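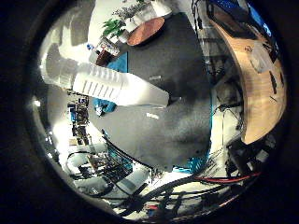 Do magnesium pills stop leg cramps at night? For most older adults, the trials so far say they do about as well as a sugar pill.

I bring it up as Denow is all over my feed again. "Clinically shown," says the label. Shown where? I found one study, 17 people, 3 weeks, and no placebo group.
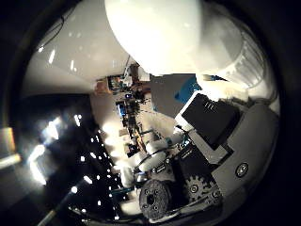 Roel Smits replied that his cramps quit within days of starting it. Glad to hear it, Roel. Night cramps also come and go by themselves, so I can't tell what the pill did. Neither can the company.

Then there's Edesent, same idea as a spray, at twice the price. I asked them for data in writing. What I got was a coupon.

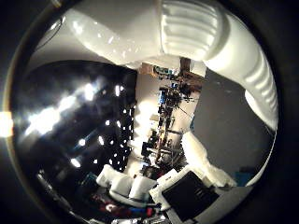

And the coupon ran out before the email arrived. Anyway, a calf stretch before bed has a little evidence behind it and costs nothing. If cramps are new or getting worse, ask your doctor to look over your meds. Water pills can be a cause. 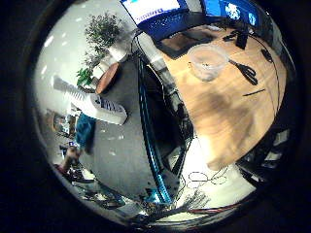 *Round brown disc, gray curve, blue strip.*

Rekumau says its own trial reports in June. I'll read the methods section first.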